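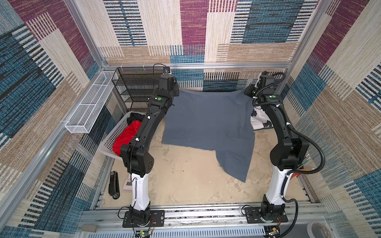

SECTION 11. SORTING AND FOLDING

These instructions cover everyday use of the Telico laundry corner after the rack and the wall basket have been put up. If you have not finished assembly, go back to Section 2 before loading anything.

11.1 Where things go

Laundry basket. The white basket with perforated sides stands at the left of the work surface, toward the back. It holds clean clothes waiting to be folded. Keep it there through the whole job so that you always reach to the same side.

Wire rack. The black mesh rack stands against the back, to the left. Its tiers are for small folded items and supplies. Do not use it for damp clothes.

Wall basket. The long white wire basket on the left wall takes light items only, such as socks without a mate, clothespins and lint rollers.

Finished pile. Folded clothes go in the back right corner, on the opposite side from the laundry basket.

Middle of the surface. Leave this clear for the piece you are working on. Office items (stapler, calculator, pens) can sit to the left in front of the basket.

NOTE: The layout can be reversed for a left-handed user. If you reverse it, move the rack and the laundry basket together. The wall basket has two fixing positions; see the assembly sheet.

11.2 Before you start

1. Check that the clothes are fully dry. Feel the collar, the waistband and the underarm seams, which dry last.

2. Wipe the surface with a dry cloth. For marks, use a cloth dampened with plain water and let the surface dry completely.

3. Empty all pockets. Put what you find in the wall basket.

4. Sort by color only if you plan to store by color. Otherwise take pieces from the basket as they come.

CAUTION: Do not use bleach or scouring powder on the work surface. Clothes pick up the residue.

CAUTION: Do not fill the laundry basket above the rim. Pieces that hang over the side get dragged across the surface when the basket is moved.

11.3 Opening a garment

Follow these steps for T-shirts, undershirts, pillowcases and any other soft piece that comes out of the basket in a bundle.

1. Take one piece from the basket and set it in the middle of the surface.

2. Find one upper corner. On a T-shirt this is the shoulder, at the point where the sleeve seam meets the body.

3. Find the second upper corner without letting go of the first.

4. Lift both corners to the same height and move your hands apart until the top edge has only a slight sag. Do not pull it tight. Knit fabric stretches at the shoulder and will not lie straight afterward.

5. Let the lower part rest on the surface. Small pieces can be lifted clear, but a large shirt is easier to control with its weight on the table.
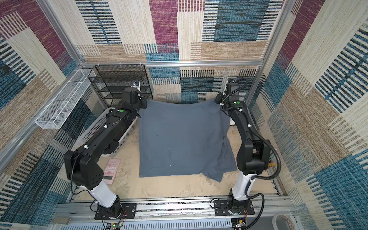 Figure 11-2. Piece held by its two upper corners, with the lower part on the surface. The right side is still bunched.

6. If one side stays bunched, lower the piece, free the sleeve or hem on that side, and lift again. Shaking helps with cotton. It does very little for fleece.

7. Lay the piece down from the bottom edge up, moving your hands toward the back as you lower it.

NOTE: Clothes that were washed inside out should be turned before step 4. Turning them later undoes the smoothing.

11.4 Smoothing

1. Start at the middle of the piece and work outward with flat palms. Press lightly.

2. Look for places where the fabric is bunched or raised. These usually mean that a lower layer has folded under. Lift the nearest edge, pull the lower layer straight and put the edge back down.

3. Bring the side hem into a straight line. Use the front edge of the work surface as a guide.

4. Check the corners last. A corner that has turned under makes the finished fold thick on one side.

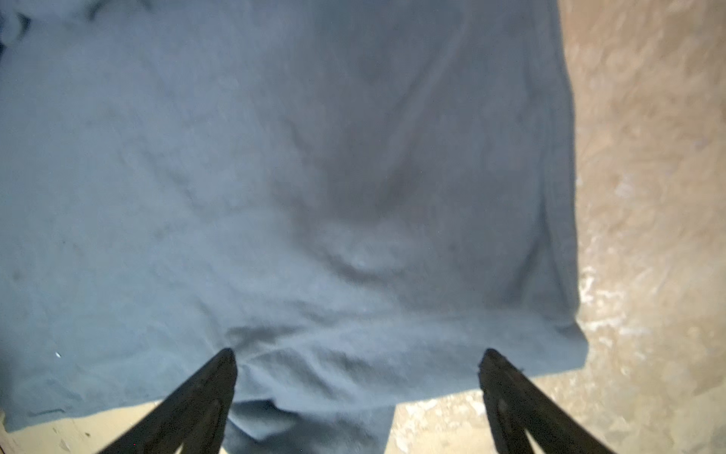 Figure 11-3. Close view before smoothing. Creases cross the cloth and a darker bunched area shows near the center.

Light creases can stay. Anything you plan to wear that day should be ironed before it is folded, on an ironing board. The work surface is not suitable for ironing.

CAUTION: Never set a hot iron on the work surface or on the wire rack.

11.5 Folding

1. With the piece flat, fold one side in toward the middle. Lay the sleeve back on itself so that it does not stick out past the fold.

2. Repeat with the other side. The two long edges should be parallel.

3. Fold the bottom up to meet the top. For a narrow shelf, fold once more.

4. Turn the piece so that its long side runs left to right. Take it by both ends and draw it out gently. Wrinkles along the lower edge can be brushed flat with the side of your hand.

5. Carry the piece to the finished pile with both hands, one at each end.

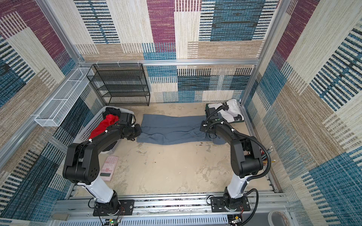
Telico Laundry Corner: Owner's Guide 17

11.6 Building the pile

Put heavy pieces at the bottom and light ones on top. Dark and white clothes may share a pile once they are dry. Square up the pile every few pieces by tapping the sides.

Move the pile to the closet before it reaches the height of the laundry basket. A tall pile in the corner will lean toward the work area.

11.7 If something goes wrong

The piece will not lie flat.
Check for a twisted side seam. Some shirts twist in the wash and cannot be made square. Line up the shoulders and ignore the bottom hem.

Lint or small specks on dark cloth.
Wipe the surface again, then use a lint roller on the cloth before folding.

The laundry basket slides when you take something out.
Fit the Mastuta grip pads supplied in the hardware bag, one under each corner.

The wall basket sags at one end.
Empty it, tighten both brackets and load it again with fewer items.

Replacement pads and brackets are sold under the Zamfir spare parts list at the back of this guide.

Text revised in March by Irina Moldovan.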